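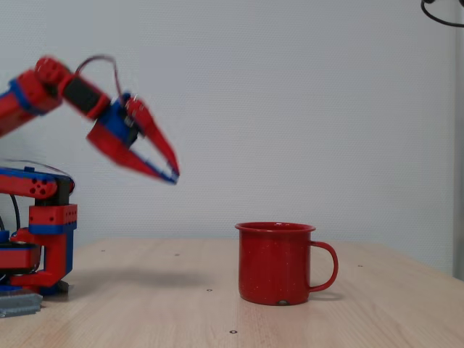 Section 5 covers updating the firmware on a Fusside handset with the Ullura desktop tool. You need a computer with 2000 MB of free disk space, the data cable that came with the phone, and a battery that is at least half charged. Clear a spot on the table next to the computer so the phone can lie flat, and move drinks out of reach of the cable, even a mug standing on its own like the red enamel one. The whole job is done from the PC and you will not need to press anything on the phone until step 7.

Home | Downloads | Manuals | Drivers | Forum

5.1 Before you start

Back up your contacts, messages and photos. A full update erases the phone memory. The memory card is left alone, but we still suggest taking it out together with the SIM card.

Close any other phone software on the computer. Two programs cannot use the same port at once, and the Ullura tool will report "Port busy" if it finds one running.

5.2 Updating the phone

1. Install the USB driver from the Drivers page and restart the computer.
2. Start the Ullura tool. Do not connect the phone yet.
3. Click Model and pick your handset from the list. The model name is printed under the battery.
4. Click Load and select the firmware file. The tool checks the file and shows its version and region.
5. Choose Update or Full. Update keeps your settings. Full writes everything again and is meant for phones that no longer start.
6. Switch the phone off, click Start, then plug in the cable. The bar should begin to move within 5 seconds.
7. When the tool shows Finished, unplug the cable and hold the power key for 3 seconds.

CAUTION: Do not unplug the cable or let the computer go to sleep while the bar is moving. A phone interrupted during the boot stage may need service.

Note: The first start after a Full update is slow. The logo can stay on the screen for several minutes.

5.3 If the phone is not found

Try a port on the back of the computer and avoid hubs. If that does not help, take the battery out, put it back in and repeat from step 6. On older handsets with the Vundatberg chipset, hold the volume down key while you plug in the cable.

If the tool stops with "Wrong region", the file is for a different market. Download the correct one. Do not rename the file to get past the check.

Section text revised 6th November by Beatrice Okoth.

Filed under: Phone software, Firmware, How-to

Contact us | Copyright Kļaviņa Mobile Support | Back to top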